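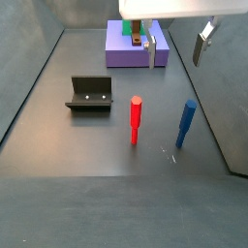 Workshop Practice > Fixtures and Assembly Exercises
Thread: Peg and slot assembly sets for the bench assessment
14 replies

Callico_Training
The training office is reviewing the assembly exercise used in the Monday bench session. The present set consists of a purple base block with green uprights, a black L-shaped bracket, and loose pegs and rods in contrasting colors. Members who run comparable exercises are invited to comment on two matters: whether the color coding should be retained, and whether the hexagonal rod should remain in the first session or be moved to the second. Comments will be considered before the July revision of the handbook.

Share (3)

h_elsherbiny
Our department would support retaining the colors. Written instructions are shorter when a part can be named by its color, and trainees for whom English is a second language have asked fewer questions under that arrangement. I would, however, request that the part names be printed beside the colors on the instruction card. "Blue rod" is adequate at the bench. It is of no use on an order form.
Hanane El Sherbiny

benchline_east
I must disagree with the previous reply. Trainees who learn on colored parts match by color and stop looking at the shape. When our group moved to plain gray stock, several trainees could not tell a hexagonal rod from a round one until they had it in hand. Our recommendation is a single color for all loose parts, with the base left as it is.

Share (1)

h_elsherbiny
That concern is noted, and it is a fair one for the later sessions. In the first session the purpose is to teach order of assembly. Recognition of stock is covered separately under section 385 of our course outline.

pfeiffer_stores
A practical point on the hexagonal rod. Its faces give the trainee a reference for rotation that a round peg does not.

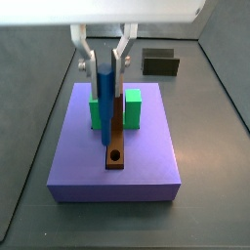 For that reason I would keep it in the first session, provided the trainee is told to bring the rod over the base slowly and to correct its angle before lowering it. Correction after contact is the most common cause of marked edges in the sets returned to our stores. The L-shaped bracket should be introduced afterward. It has a clear front and back, and most trainees seat it without assistance.

Share (6)

Sumirwood_Ed
May I ask what finish is specified for the base? Our blocks were ordered under catalog number 2050 and the edges have worn badly.

pfeiffer_stores
We ask for a light chamfer on every top edge and no gloss coating. Gloss makes it hard to judge the gap between the uprights under bench lighting. Replacement blocks may be requested singly. Complete sets are not exchanged.

weltalov_r
With respect, the rod belongs in the second session. Our records cover 91 trainees, and the hexagonal part was the one most often left incomplete at the end of the allotted time. A round peg teaches the same approach with less frustration.

benchline_east
Was the allotted time the same for each part?

weltalov_r
It was. I accept that a longer allowance for the rod might have changed the result.

Callico_Training
The office thanks members for their replies. The colors will be retained for the first session, with part names added to the card as proposed. A plain set will be prepared for the second. The position of the hexagonal rod remains open, and Weltalov is asked to send its timing sheets to the office.

Share (2)

benchline_east
Please record our objection to the colored set in the handbook notes.

Callico_Training
It will be recorded.

Sumirwood_Ed
Will the revised card be issued in the same size? Our holders do not accept the larger sheet.

14 comments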